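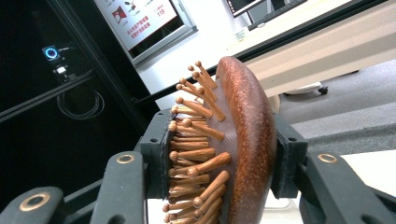 Paddle brush, wooden pins, red-brown back.

From: Wike household list
Subject: Re: Brushes and what to keep them in

Earlier message, quoted:

> I have two wooden brushes and they live in the bathroom drawer with
> everything else. The pins catch on things and the pad is full of fluff.
> Do people on here use a pot, a box or what? And is it worth buying
> one of the Illotano stands? I don't want to spend much.

I wouldn't bother with the stand. I had one and it only takes a thin handle, so a paddle brush leans out and falls over. It went to the charity shop in January.

What I use now is a plain white plastic basket, oval, with slots down the sides and one tall handle. I got it from the market at Torville and the label with the barcode is still on it. You can see what's at the bottom without tipping it out, and fluff and dust drop through the slots — or most of it does.
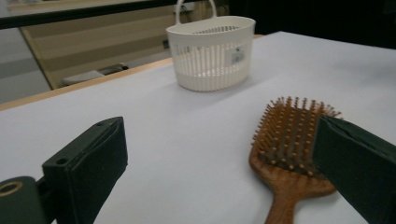 Before anything goes in I clean the brush. Pull the loose hair out with the end of a tail comb, working from the edge of the pad inwards. Then wipe between the pins with a cloth that has been wrung out well. Don't leave a wooden brush standing in water. I did that with my old Kakov one and the back split along the side, and water got under the pad as well. Lay it pins down on a towel overnight.

As for size, measure your shelf first, handle included. I didn't, and mine won't go under the bathroom cabinet, so it sits on the chest of drawers on the landing.

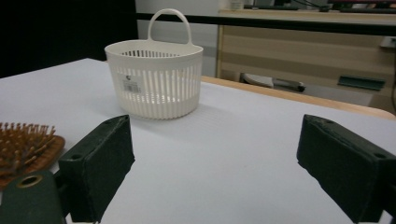 The brush goes in head up. Combs down one side, hair ties in a small tin or they work their way out through the slots. Anything with a flex stays out of it. The dryer has its own hook and I'd keep it that way.

Once a month I empty the basket and rinse it under the shower. Ten minutes at most. 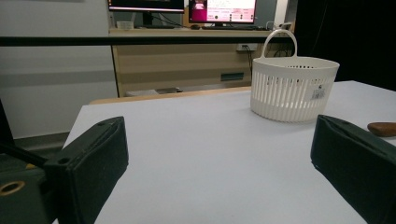

On your other question, about the pad: if it has gone soft on one side I don't think it can be mended. I tried glue and it came away again within the week. Has anyone had a pad replaced, and was it worth the postage?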